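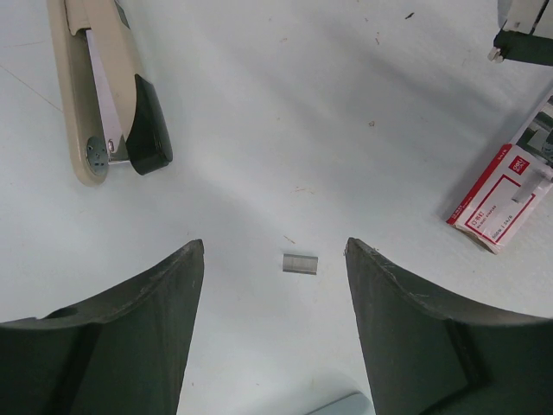 Item 3: strip of staples, small, silver, lying flat.

Costanness House Shared Office
Minutes of the tenants' meeting, 2021-04-01

Present: one person each from Jilska, Pesonen and the front desk. Clinivum sent apologies and a list of complaints.

1. Minutes of the March meeting
Approved. The spelling of "stationery" was corrected in two places and left alone in a third, where it was felt to have character.

2. Supply closet
The shelf is back up. Pesonen asked that the heavy paper go on the bottom this time. Agreed. Jilska asked who had been storing ski boots in there. The matter was left open.

3. Staples
Discussion took up most of the hour. The front desk reported that the last order came to 88 dollars, which Jilska called a lot of money for bent wire. Pesonen replied that Jilska staples everything, including single sheets.

Loose strips keep turning up away from the staplers. The one shown at the head of these minutes was lying on a pale surface among crumbs of debris, a bit of orange-brown thread and a tiny tan fiber or splinter. No tenant claimed it. Clinivum's list asks that strips be picked up before they find somebody's sock, and the meeting had no quarrel with this.

Agreed: found strips go in the jar by the copier. Anyone refilling a stapler takes from the jar before opening a new box.

Jilska proposed moving to paper clips. There was no second.

4. Sweeping
The rota was looked at with some sadness. It has 2 names on it, and one of those moved out before Christmas. Each firm will now take a week in turn, starting with Clinivum, who were not there to object. Specks count. Thread counts.

5. Copier
Code 186 again. The front desk has called the repair line and been thanked for its patience. Until it is fixed, print jobs over 300 pages are to be sent out, and the sender pays.

6. Any other business
Pesonen would like its mug back. It is blue and has a chip in the handle.

Actions
Front desk: label the jar; call about the copier.
Jilska: new sweeping rota on the closet door.
Pesonen: look for a cheaper box of staples.
All: check for the mug.

Next meeting at the usual hour, in the small room if the heater is working.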